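ベッドの上でセーターをたたむ仕事、承ります
家庭の片づけを記録してロボットの教材にする「Tarnero」を、ひと冬使ってみた
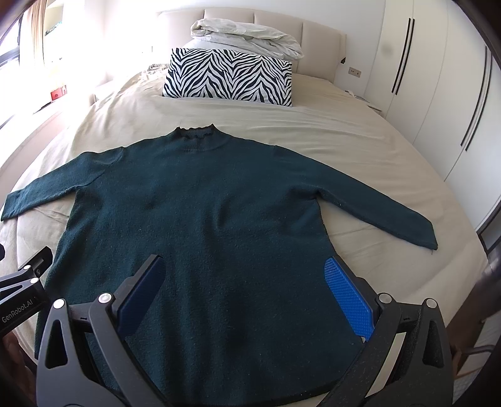 レイナルド・バウティスタ(Reynaldo Bautista)
本誌記者・家事と道具担当

セーターのたたみ方を誰に教わったか、覚えておられるでしょうか。私は祖母でした。袖を後ろに回して、裾を持ち上げて、最後に手のひらでぽんと一つ叩く。あの「ぽん」に意味があったのかどうかはいまだにわからないのですが、四十年近く経ったいまも、私はセーターをたたむたびにぽんとやってしまいます。ところがこの冬、その手に黒いグリッパーを握ることになって、初めて祖母のたたみ方を頭から考え直す羽目になりました。

きっかけは、編集部に届いたGandeoという会社の案内でした。家庭で手持ちのグリッパーを使い、洗濯物をたたんだり棚を整えたりする作業を記録する。その記録を、ロボットに家事を覚えさせたい会社が使う。記録する側は作業に応じて謝礼を受け取る。この仕組み全体をGandeoは「Tarnero」という名前のサービスにしていて、道具の貸し出し、作業の手順書、送られてきた記録の点検までをまとめて引き受けています。ロボットそのものを売るわけではないので、家電を紹介することの多い本欄で取り上げるには少々毛色が違うのですが、家でできる仕事としても、家事を見直す道具としても気になってしまって、二月から試させてもらいました。

申し込みは思ったよりのんびりしたものです。住まいの様子を聞かれ、たたむ場所はテーブルかベッドか床かと聞かれ、ペットはいますかと聞かれます。わが家のテーブルは原稿と湯のみに占領されているので、迷わずベッドと答えました。しばらくすると道具の入った箱が届き、ふたの裏に手順書が挟んであります。コースはいくつかあって、私が選んだのは「衣類・基本」。期間は4週間、そのあいだに衣類を155回たたむという内容です。155回と聞くとぎょっとしますが、同じ服を何度使ってもかまいませんし、失敗した回も、きちんと終わりまで続けてあれば数に入れてもらえます。これは本当にありがたかったです!

道具は手で握って開閉する二本指のグリッパーです。私がベッドで使っていたものには、黒い本体に白い字で「GenRobot.AI」と斜めに入っていました。指の内側には青いパッドがついていて、表面に細かな凹凸があります。リンクの関節のところには銀色の丸いキャップが並んでいて、なかなか精悍な顔つきです。これを左右の手に一つずつ。はさみとも、トングとも、菜箸とも違います。最初の晩はハンカチ相手にずいぶん長いこと格闘して、家族に笑われました(笑った本人にも握らせたところ、たちまち静かになりました)。

手順書の一行目には「服を平らに広げ、襟を奥に向けてください」とあります。なんということのない指示なのですが、これが大事なのです。記録する側にとっては、毎回同じところから始められるので手が迷わない。ですから私の朝は、ベッドのシーツの上に服を一枚広げるところから始まります。ベージュのシーツに、深い青緑のニット。襟は縁が少し波打ったリブ編みで、縞馬模様の枕のほうを向いている。ただそれだけの眺めですけれど、たたむ前の服というのは、こうして見るとずいぶん表情があるものです。袖の付け根がもこもこと盛り上がっていたり、胸の真ん中に短いしわが寄っていたり。毛玉や糸くずも、それはもう遠慮なく目に入ります。

さて、肝心のたたむ作業です。いちばん手こずったのは、袖でした。人の指なら、布の端をちょっとずらしてすくい上げるようにつまみますね。グリッパーの二本指で同じことをしようとすると、上の一枚だけをつまむつもりが下の一枚まで連れてきたり、あろうことかシーツまで一緒につまんだりする。ニットは厚みがあるので指先の入りどころは見つけやすいのですが、今度は伸びます。袖口を持って引くと、するすると腕だけ長くなっていくような気がして、あわてて放してしまう。逆に薄いシャツは伸びないかわりに、つまむ場所がどこにも見当たらないのです。

二週目に入って、ようやくこつらしいものがつかめました。開いた指をまず布の上に下ろし、ほんの少し押して小さな山を作ってから、その山を閉じてつまむ。手順書にも実は同じことが書いてあるのですが、読んだときにはちっともぴんと来ませんでした。こういうことは手でやってみないと入ってこないものですね。左手で肩のあたりを押さえ、右手で袖を折り返し、持ち替えて反対側。裾を上げるときは両手をそろえて、急がずに。うまく行った日は、台所でひとりお茶を飲みながら、しみじみいい気分になりました。

記録したものは、その日のうちにまとめて送ります。送った分はTarneroの点検係が確認して、翌朝には短い返事が来ます。この返事が、実は私がこのサービスでいちばん気に入ったところかもしれません。「右手が襟に重なる時間が長いようです。少し外側から近づいてみてください」「三枚目、最後に手で直されていますね。次回はグリッパーのままでお願いします」。ばれていました。例の「ぽん」を、つい素手でやっていたのです。祖母には悪いのですが、その日からはグリッパーの腹でそっと押さえることにしました。返事を書いてくれる人は日によって違うらしく、几帳面な文章の日もあれば、「今日の靴下、見事でした」とだけ書いてくる日もあって、だんだん返事を待つのが楽しみになってきます。

気になる謝礼とお金の話もしておきましょう。道具の貸し出しに料金はかかりませんが、箱を受け取るときに保証金として88ユーロを預けます。道具を返せば戻ってくるお金です。「衣類・基本」を最後まで終えると、謝礼は210ユーロ。かかった時間で割り算をすると、胸を張ってよい稼ぎですとは申し上げにくい数字です。とりわけ最初の週は、一枚に時間がかかりすぎて、計算するのをやめました。慣れてくると手は速くなるのですが、速くたたもうとすると点検の返事で「もう少しゆっくり」と言われてしまいます。ですから、これ一本で暮らしを立てるというより、家にいる時間の一部をあてる仕事と考えておくのがよさそうです。途中でやめても、たたんだ分に応じた謝礼は出ます。

注文をつけたいところもあります。まず、手順書の言葉づかいがところどころ固い。「把持を解除し、初期姿勢に復帰」と書かれると、セーター一枚をたたむのに消防訓練のような気持ちになります。「放して、手を元に戻す」で十分ではないでしょうか。それから、ベッドでの作業は腰に来ます。手順書の絵は立ったまま腰の高さの台でたたんでいるのですが、うちの寝台はそれより低く、前かがみが続くのです。私は途中から床に膝をついてやることにしましたが、そうすると今度は奥の襟に手が届きにくい。背の高い方は、始める前に場所をよく考えてください。

もう一つ、部屋が写ることについて。ベッドの上で作業をすれば、枕も、畳んだキルトも、背後の壁も、洋服だんすの扉も、みんな一緒に入ってしまいます。Gandeoは、家族写真や郵便物など、人の名前や顔がわかるものをあらかじめどけておくように案内しています。また、送ったあとでも、気になる回があれば取り下げを申し出ることができます。私も一度、棚に置いた処方箋の袋を片づけ忘れたことに気づいて、取り下げをお願いしました。翌朝には「削除しました」と返事が来て、その回は別の一枚で埋めればよいとのこと。対応は親切でしたが、寝室という場所の性質を思うと、申し込みの段階でもう少し丁寧に説明してほしかったと感じます。同居のご家族がいる方は、前もって話し合っておかれるとよいでしょう。

似たサービスはほかにもあります。比較のために資料を取り寄せたのはBullwoodとStelmakhの二社です。Bullwoodは貸し会議室のような作業場に通って記録するやり方で、台も照明も用意されています。腰のことを考えればこちらが楽でしょうし、自宅を見せずに済む安心感もあります。ただ、交通費は自分持ちで、予約の取れる時間が昼間に限られます。Stelmakhは在宅型ですが、たたみ物は扱わず、台所仕事が中心です。鍋を洗ったり食器を拭いたりするのが好きな方には向いているかもしれません(私は水仕事から逃げてきた側の人間なので、資料だけで失礼しました)。三つを並べてみると、朝でも夜でも好きなときに、寝間着のままで始められるTarneroの気楽さはやはり魅力です。午前6時にセーターをたたんでいても、どこからも叱られません。

では、私たちのたたんだ記録で、いつロボットが洗濯物を片づけてくれるようになるのか。これはGandeoの担当者にも聞いてみたのですが、時期についての約束はいただけませんでした。タオルのような四角いものと、袖のあるものではまるで難しさが違うそうです。袖のあるもののなかでも、厚いニットは置くたびに形が変わるので、同じ一着を何度も広げ直してたたんだ記録が役に立つのだとか。「ですから、お気に入りの一着を決めて、飽きるまでたたんでくださる方は歓迎です」とのことでした。飽きるまで。なるほど、そういうことなら私にもできそうです。

それで思い出したのですが、使っているうちに、ふだんの家事のほうが変わりました。グリッパーで苦労したあとに素手でたたむと、自分の指がいかに器用か、少々うぬぼれたくなるほどよくわかるのです。親指で布をずらしながら、薬指で下の段を押さえている。こんなことを、天気や夕飯の心配をしながら平気でやっていたのですね。以前は洗濯かごを前にするとため息が出ましたが、このごろは一枚ずつ眺めてからたたむようになりました。おかげで毛玉取りの出番も増えています。

これから始めてみたいという方には、まず手持ちの服のなかから、少し厚みがあって、多少つままれても気にならない一着を選ぶことをおすすめします。色はシーツとはっきり違うほうが、たたむ本人にも端が見やすいです。爪は短く。飲み物は別の部屋に。それから最初の三日はうまくいかないものと思って、どうかご自分を責めないでください。私のハンカチの記録など、点検係の方がどんな顔で見ていたことか。

Gandeoによれば、春からは「衣類・基本」の次の段階として、フードつきの上着や子ども服を扱うコースが加わるそうです。フードと聞いただけで肩がこりますが、道具はまだ手元にあって、返却の箱にはまだテープを貼っていません。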